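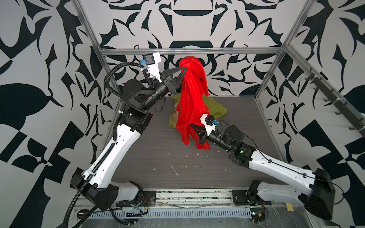
Step 1: Find the edges before you fold anything

Thin fabric loves to twist. Pick up a sheer cloth from the middle and you get a rope, and if you try to fold a rope you end up with a sausage in your linen drawer (I had a whole drawer of them until July). So start by hunting for one edge. Any edge will do. Hold the cloth up by the top, let the rest hang, and run your other hand down until you feel a hem between your fingers.

Once you've got a hem, follow it along to a corner and pinch it. Keep hold of that corner! Then slide your free hand along the same hem to the next corner. If the cloth is wound around itself, let the bottom go for a second and give it a gentle shake. It will usually unwind under its own weight, though very light mesh sometimes needs a bit of coaxing.

Step 2: Lay it flat

Lower the far edge onto the table first and walk it back towards you, so the air gets out from underneath. I like a plain grey or timber-look tabletop for this as you can see the hems clearly. On my old floral tablecloth I could never tell where the red one finished and the roses began.

Smooth from the centre outwards with the side of your hand. Don't press hard, as sheer fabric drags and you'll pull it out of square. If a corner has wandered, lift it right up and put it back down where you want it.

Step 3: Fold in half, then in half again

Bring the two far corners to the two near ones. Line up the hems first and worry about the middle later. Cheap sheer cloths are hardly ever cut square, mine included - the red one I bought at the market in Osville is a good 10 mm longer down one side - so split the difference and let each end be a little bit out.

Now turn it and fold again the other way. Smooth it after each fold. You should have a neat packet with all the loose corners together.

Step 4: Roll or stack?

I went back and forth on this for ages. My Varkari storage boxes are shallow, so stacking suits me, but anything really slippery slides off the pile the first time you go looking for something else. Those ones I roll around a cardboard tube. Save the tube from your wrapping paper and cut it down to about 60 cm, and put a strip of tissue around it first if the cardboard is a strong colour.

For a stack, put heavier cottons on the bottom and the sheer ones on top. Never the other way, unless you enjoy ironing.

Step 5: If it's already creased

Hang it over a smooth rail in the bathroom while you have a shower, then stroke the creases down with your hands. For stubborn ones I use the coolest setting on the iron with a clean tea towel over the top. Test a corner first, please. I melted a lovely gold one from Fothergill by being impatient and I'm still cross about it.

Dark and bright colours get their own box at my place, especially reds, until they've been through the wash a couple of times.

Next up is fitted sheets, which I've been putting off.

Last updated 25 October 2024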